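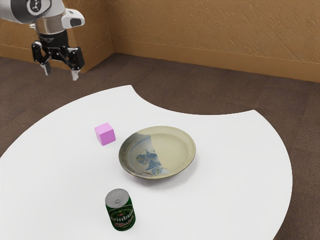 Minutes of the Garnon data working group
January 2021, held by video call

Present: Feltska (two), Raudsepp (two), Bikell (one). Apologies from the second Bikell representative.

1. Minutes of the last meeting
Agreed, with one correction. Under item 4, "test set" should read "validation set".

2. Simulated examples
Feltska reported that 961 episodes of the cube and plate task have now been recorded in simulation. Of these, 566 have been checked and passed. The rest are waiting for a second look, mostly over the written instruction attached to them. Old episodes say "block" and newer ones say "cube". It was agreed to keep both words and to stop correcting them by hand.

The plate and the can stay on the table in every episode of this task. Start positions for the cube are to be spread more widely from the next batch.
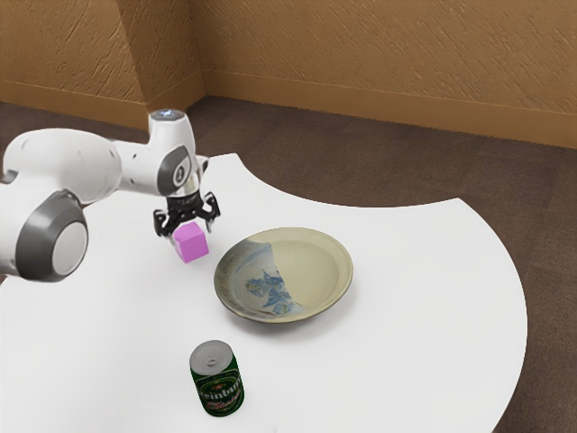

Raudsepp asked whether the checked episodes were enough to begin training, or whether the group meant to wait for the full set. Their own runs in August had started too early and had to be repeated. Feltska's view was that a short run now would show up faults in the action labels while they were still cheap to fix. Agreed to do a short run on the checked episodes only.

3. Failed attempts
Bikell would like failed grasps kept and marked as such. At present they are deleted by the recording script. Nearly 40 have been lost this way. Agreed to keep them in a separate folder, with the point of failure noted by time step.
Action: Feltska to change the script.

4. Camera views
Two views per episode will be stored. Raudsepp asked for the camera settings to be saved with each episode, as they could not be recovered from the last delivery. Agreed.
Action: Feltska. 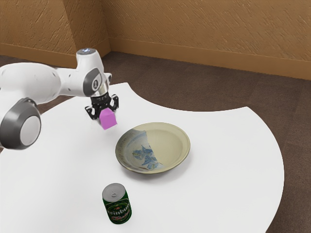 Garnon minutes, page 2

5. Wall and floor textures
The same room has been used so far. Bikell offered 10 further sets of textures. Accepted, subject to a check on the licence terms.
Action: Bikell to send the terms.

6. Any other business
Storage on the shared drive is getting short. Raw depth files may be removed once an episode has passed checking.

Next meeting to be arranged by email.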